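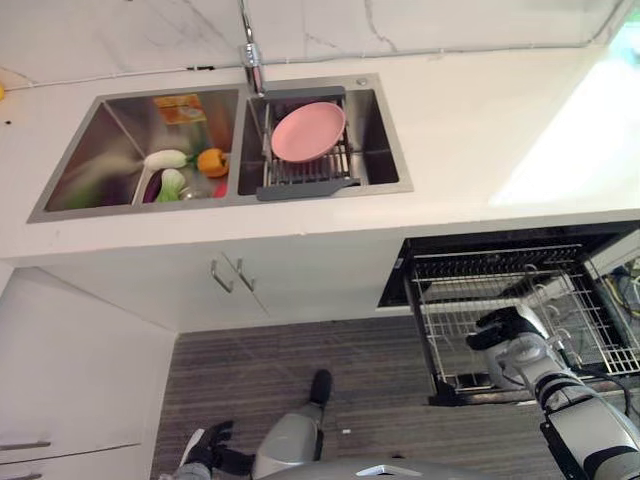 The Janasis case was back in court in Tovside on Friday. I sat through most of it. Thread follows, as I know a few of you bought tickets.

Background for anyone new. Janasis is the promoter behind the weekender at the old brickworks in June. It was called off on the afternoon the gates should have opened, and the refunds never came.

The claim is brought by 97 ticket holders acting together. They want the price of the tickets back, plus travel and camping costs for those who were already on the road or parked up in the lay-by.

Janasis accepts it cancelled. It says the money was held by Otov, the ticketing app, and that Otov should be the one paying people. Otov says it passed the money on before the event and has the bank records to show it.

The hearing was listed for 10am and started nearer eleven. The first hour went on whether Otov should be added to the case as a second defendant. The judge said yes.

Otov's barrister didn't fight that very hard. She asked for four weeks to file a defence and got three.

Next came the bit most people had turned up for, the headline act. The claimants say Janasis was still selling tickets on the strength of that name after it knew the booking had fallen through.

They rely on emails between Janasis and Hsueh, the agency that handled the booking. Two were read out. In the first, Hsueh says the deposit hasn't arrived and the date can't be held any longer.

In the second, sent the next morning, Janasis asks Hsueh to "keep it quiet until the weekend". Its barrister said this was about agreeing a joint statement and was normal in the trade.

The judge asked whether any joint statement was ever drafted. There was a pause while they looked. The answer was that one hadn't been found so far.

To be clear, nothing was decided about those emails. It was a case management hearing, no witnesses were called and Janasis denies misleading anyone. The claims haven't been tested.

Hsueh isn't being sued. It has been told to hand over its side of the correspondence, and its solicitor said it would do so without an order. The judge made the order anyway.

There was a long argument about costs for the people who had booked hotels. Janasis says the small print limits any refund to the face value of the ticket. The claimants say the small print was only added to the website after they had bought.

Both sides have screenshots and the screenshots don't match. They've been told to agree on one expert to look at the site's history — neither seemed pleased about sharing the bill.

I've had several messages asking if it's too late to join. The claimants' solicitors said in court that they are still taking names, with a cut-off to be set at the next hearing. I can't advise you on whether you should. Ask them.

If you paid by credit card, your card provider may be a separate route. A couple of people outside court told me they'd had their money back that way. One had been turned down and was appealing.

No one from Janasis wanted to speak afterwards. I've emailed Otov and will add its reply here if I get one.

Edit to the post about the barrister's four weeks: she asked for four weeks from the date the papers are served, which is slightly longer than I made it sound. She still got three.

Next hearing is after the Otov defence is in. Date not fixed yet. I'll post it when the list comes out.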